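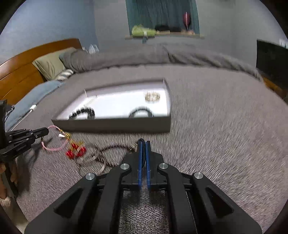

LOCAL NEWS | Around Town

Bracelet swap fills up before the doors even open

I went to Baluyot Hall for one bracelet and came home with five, so take everything I say about the September jewelry swap with that in mind.

If you missed it last year (I did, and I heard about it all winter), the idea is simple. You go through the bracelets you never wear, put the good ones in a shallow box, and bring the box to the hall. Every piece you hand in gets you a ticket, and every ticket gets you a piece from somebody else's box. Anything left on the tables at the end is sold cheap, and the money goes to the Wondale after-school art room.

This time the sale raised $1,522, which Pramila Chauhan read out twice because people were talking over her the first time. She started the swap with her neighbor Jocelyn Samonte after the two of them spent an evening sorting jewelry on a bed and found they liked each other's castoffs better than their own.

"I had three black bead bracelets and I wore none of them," Pramila told me. "Jocelyn wore one home that night and I've been jealous ever since."

Black was big again this year, by the way! Chunky black beads, plain dark rings you slide over your hand, thin cord ones with a little metal clasp. I also saw plenty of brown and gold, and those always go in the first ten minutes. The slim pale chains hang around longer. Jocelyn blames the white boxes people bring them in, where a silvery chain pretty much disappears, and she'd love it if folks would put a scrap of dark cloth underneath.

The doors were supposed to open at 2 p.m., but the line was down past the bike rack by half past one and Jerome Manalastas let everybody in early so they could stand in the shade. He was also running the repair table with Jomar Lagman, fixing stuck clasps and restringing beads. Jomar says the cord bracelets come in tangled together more than anything else, and he asked me to pass along that you should fasten the clasp before you put one in the box. Consider it passed along.

A few things are changing for the next swap. There will be 2 repair tables, Ariel Tagle is taking over the tickets, and earrings are out (too many singles this year). Rings are still being argued over. I'm for them, and I said so, loudly, next to the coffee.

The hall also has a pouch of things left behind, including a Goltik watch strap and somebody's house key on a ribbon. Stop by the front desk in the morning if either one sounds like yours.

Drop-off for the spring swap opens in February at the hall. Boxes should be small enough to carry under one arm, with your name on the bottom, and please lay the pieces out with some space between them so people can see what you've got. Bags of jewelry will be accepted too, but you'll be asked to sort them yourself at the side table, and there was quite a wait for a chair over there.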